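Questions people ask me about renting out the spare room

Updated October 14, 2018

I've let the back room of my flat in Asham to lodgers for 6 years now, and since I wrote about it on here I keep getting the same emails. So I've put my answers in one place. I'm not a lawyer or a letting agent, just a woman with a spare room and a lot of spare keys!

Do I need to tell anyone before I take in a lodger?

Yes, and do it before you advertise. If you rent, ask your landlord in writing. If you've got a mortgage, ring the lender, and ring your home insurer too while you're at it (mine put me on hold for ages and then said it was fine).

How much furniture should I put in?

Less than you think. A proper bed, somewhere to hang clothes, somewhere to sit and do a bit of work. I used to cram in an armchair and a bookcase as well and my first lodger was forever climbing round them. Spend the money on the mattress.

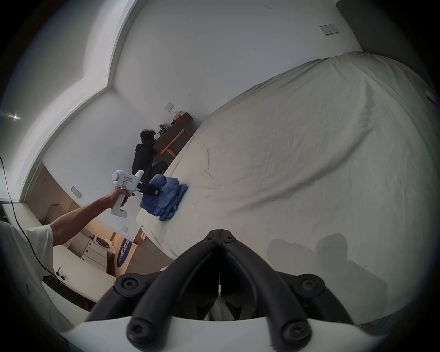
Do you provide bedding?

I leave 2 full sets, plus a spare duvet for winter. Most people bring their own after the first month anyway, but nobody wants to be hunting for pillowcases on moving day. Washing it is up to them once they're in.

Should bills be included?

I include everything and set the rent to match. I did try splitting the gas and electric with my second lodger and we both hated it, all those bits of paper on the fridge. Do say in the agreement what's covered, though.

What about house rules?

Keep them short and talk them through before anyone moves in. Mine are on one page: overnight guests, smoking (no), bins, and quiet after 11. My friend Carolina Sampaio has 1001 rules and can't work out why her lodgers keep leaving.

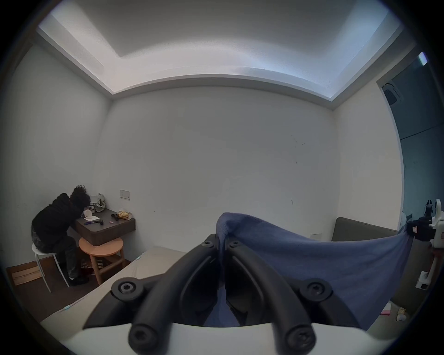

Do you eat together?

Sometimes, if we're both in. I clear one shelf in the fridge and one cupboard and after that it's up to them. I wouldn't promise meals unless you really love cooking, as you'll be tied to it every night.

How much notice should I give if it isn't working?

Whatever your agreement says. Mine says a month on either side. Have a chat first, because the thing driving you mad is quite often something they'd happily stop doing.

Can I use your agreement?

Sorry, no, it was drawn up for my flat and I'd feel awful if it didn't suit yours. Your local Citizens Advice is a good place to start.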